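Gramgate Forum > Writing > Poetry > Feedback

Topic: Cutting the last stanza of a sonnet-ish thing about my dad's boat

brisa_r
I'm sending a poem to the Birnier chapbook call, deadline end of October. It's 16 lines. The last two explain that the boat got sold. My group says cut them. I think a reader needs to know. Opinions?

b.kramer
Cut. Line 14 ends on the rope still tied to the cleat. We get it.

Inês Matos
I disagree with Bernd. I read it twice and thought the boat sank. "Sold" is a good flat word and the poem could use one.

b.kramer
Then put "sold" in the title.

bevan_h
Titles can't carry everything. Also check the call, I think they cap it at 70 lines for the whole set, so two lines matter if you're sending more than one.

brisa_r
It's 70 per poem, 204 for the set. I asked. I'm at 100 with four poems so length is fine.

Ignacio D.
My vote is keep "sold" and move it up to line 6, where you've got "gone" now. Then stop at the rope. I did that with one of mine for Jamura and they took it.

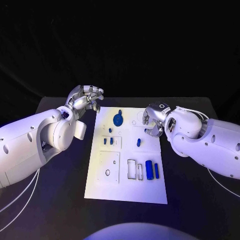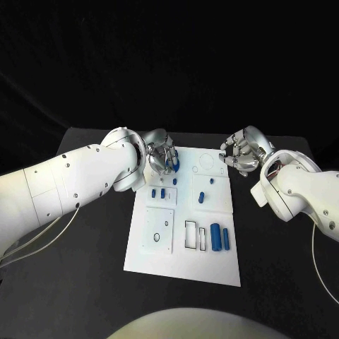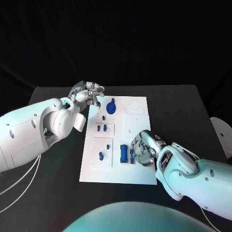 Also, "azure" in line 3. You don't talk like that anywhere else in it.

Inês Matos
Agree on azure. Line 6 works for me too, though I'd miss the rhyme with "cold."

b.kramer
The rhyme is half the problem. It closes the poem like a lid.

brisa_r
I like the rhyme, Bernd. But I tried it with "sold" in line 6 and read it out loud, and I stopped at the rope without meaning to. Azure is out. Leaving it alone until tomorrow night, then I'll post the new version.

bevan_h
Post both if you can. I still prefer the long one.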